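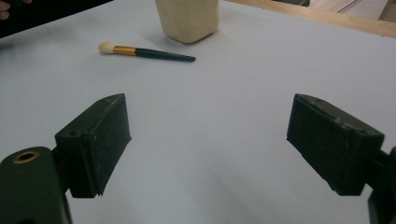 The student groups in the Filach course had to choose one task which is simple to explain but leaves room for mistakes. The third group, led by Hiếu Diệp, chose to pick up a makeup brush and put it upright into a small container. In their starting position, shown in Figure 2, the fingers are wide open, the brush lies on its side and the container stands just behind the right half of it. This arrangement looks harmless, but it caused much discussion in the group. If the fingers close on the handle close to the container, there is little space left for turning the brush. If they close near the bristles, the soft head can be pressed, and the handle then points down, as the task requires. The students finally agreed that the grip must be on the metal part, and they wrote this rule in their protocol before any recording was counted.

4.2 Procedure and division of work

Each group was asked to deliver 100 demonstrations of its task. The course had 20 participants, and all of them took a turn as operator, also those who preferred to write software. We insisted on this point. In the earlier course at Liyanage only the most skilled student recorded, and the others could not explain later why a trained policy behaved strangely.

Before every demonstration a second student placed the objects again, with a new angle of the brush. The operator then waited for a spoken signal and started with both hands at the sides of the board. A third student wrote the result in a shared sheet — complete, partly complete or rejected — and added a short remark if the brush had rolled or the container had moved.
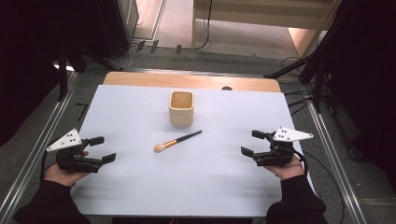

Rejected demonstrations were kept in a separate folder and discussed at the end of the session. In the brush task 13 were rejected. The most frequent remark was that the second hand came too late to hold the container, so the brush touched the rim and pushed it away. After this discussion the group changed the order of movements: first the container is held, and only then the brush is lifted. We did not propose this change ourselves, and for the teaching purpose we consider it more valuable than the number of accepted recordings.

One limitation should be mentioned. The operators became faster during the afternoon, and the late demonstrations are therefore shorter than the early ones. The students noticed it when they plotted the durations, but the session was already closed. For the next course in August we plan to mix the order of operators, so that practice and task are easier to separate.

Category: Teaching Robotics / Student Projects
Reading time: 13 min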